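Gear Notes: The Brulon 35 Tabletop Game Chest
April | By the Drorngate Games Desk
2 min read
Print | E-mail

The Brulon 35 has been on our shelves for one winter and I still get excited when somebody asks to see it. It's a chest of classic games made by Dafis, with the boards, counters and cards for 35 of them, and it fits under a couch! The lid lifts off completely, so you can pass it around the table as a tray for snacks or spare pieces.

What I love most is the cards. They're thick, they shuffle well, and the numbers are big enough to read from the far end of a picnic table. The counters have a bit of weight to them too – you get a nice click when you set one down.

What's in the chest
407 pieces in all, sorted into cloth bags with drawstrings
2 folding boards, printed on both sides
A rule book with a proper index (hooray)
Score pads, and a pencil that could be longer

The rule book deserves a word. Each game gets a single page, with the setup first and the odd cases at the bottom, so you can start playing after the first paragraph and look up the arguments later. Checkers, nine men's morris, dominoes and a very good version of pachisi are all in there. The one weak page is backgammon, where the doubling rules are squeezed into a footnote.

Younger players
Start small. Tic-tac-toe is the first game in the book, and it's still the best way to teach taking turns and looking one move ahead. Once a kid can block you every time, go on to three men's morris, which uses the same idea but lets the pieces slide.

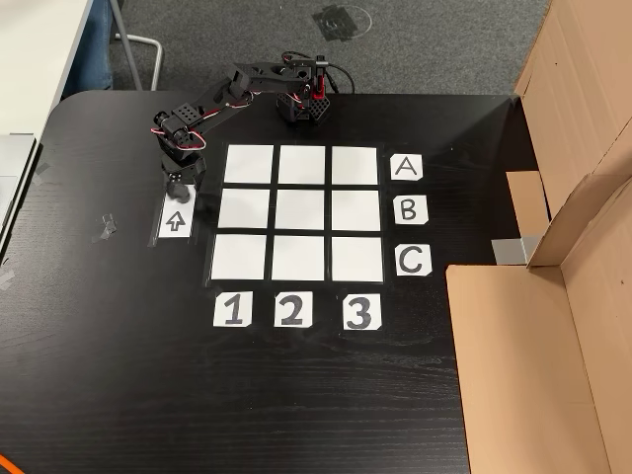
Care and spare parts
Wipe the boards with a barely damp cloth and let them dry open. Jiketex makes the cloth bags and sells them singly, in 2 sizes, so a torn one is easy to replace. Lost counters can be ordered from Dafis by color – keep the slip inside the lid, it has the part numbers on it.

Print | E-mail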